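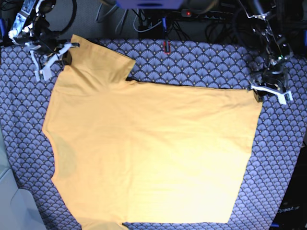
Weld is a yellow dye obtained from the plant Reseda luteola, a biennial herb of the family Resedaceae. It was among the principal yellow colourants of European textile production before the adoption of synthetic dyes. The principal colouring compound is the flavone luteolin, which is present in the leaves, stems and seed heads. On alum-mordanted wool and silk the dye gives a clear lemon shade. Mustard yellow, the colour of the cotton T-shirt illustrated, is now usually produced with synthetic dyes, although comparable tones may be approached by adding a small quantity of iron to a weld bath.

Print this page

Cultivation

The plant favours calcareous soils and tolerates disturbed ground. It forms a low rosette in its first year and a flowering spike in its second. In the district of Grirnlow, weld was grown as a field crop alongside barley, and an estate register lists 424 bundles delivered to the dyehouse at Skumside. Harvesting was ordinarily completed by the end of July, before the seed had fully ripened, and the cut plants were dried whole under cover.
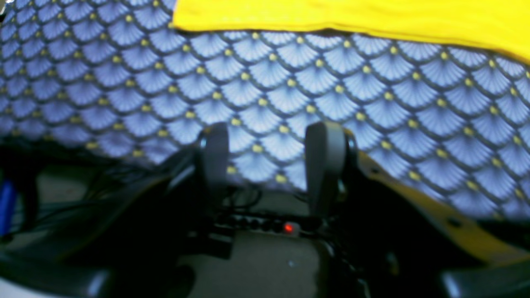

Cotton takes the dye less readily than wool, and is commonly treated with tannin before mordanting. The Skumside dyers charged a higher rate for cotton for this reason. Their surviving recipe book specifies 300 grams of dried weld for a single length of cloth, with chalk added to the bath to brighten the colour. Overdyeing with woad or indigo produced a range of greens.

Decline and revival

Demand fell during the nineteenth century as quercitron bark and, later, synthetic yellows entered the trade. The Skumside dyehouse ceased to purchase weld locally and its drying sheds were converted to grain storage. Small-scale cultivation was resumed by the Zawadzka Dye Garden, whose catalogue of naturally coloured samples was compiled by Danilo Rivera and contains 672 entries.

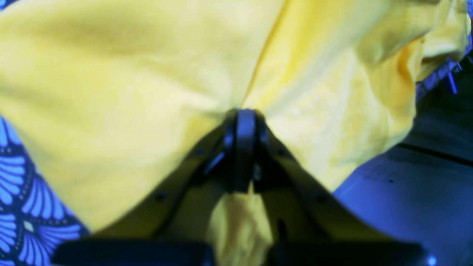
Pale yellow fabric, gathered in soft folds.

See also: Madder; Mordant; Woad

Last revised 1/2/22

E-mail this article | Print this page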